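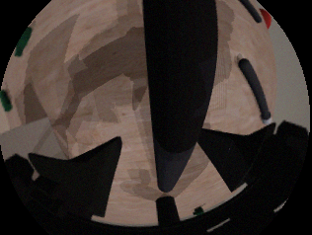
## 3.2 Moisture content and surface checking

**Figure 4.** Wood surface, rendered view.

Boards from the Drotska and Rindus mills were stacked under cover in November and left until 13th March, with stickers placed between the layers. Moisture content was read with a pin meter at both ends and at the midpoint of each board. Readings within 30 cm of an end were kept apart from the rest, as end grain dries faster than the face.

The Drotska boards reached 14 percent at the midpoint. The Rindus boards were still at about 25 percent - too high for indoor use - and were returned to the stack. Checks were recorded when they could be seen without a lens. Most ran along the grain and began at a knot or at an unsealed end. Boards with sealed ends showed fewer checks in both groups, although the Rindus group had not finished drying and its count may still rise.

Gunawan meter settings were corrected for species before each session. No correction was made for temperature, and the readings taken on the coldest days should be treated with care.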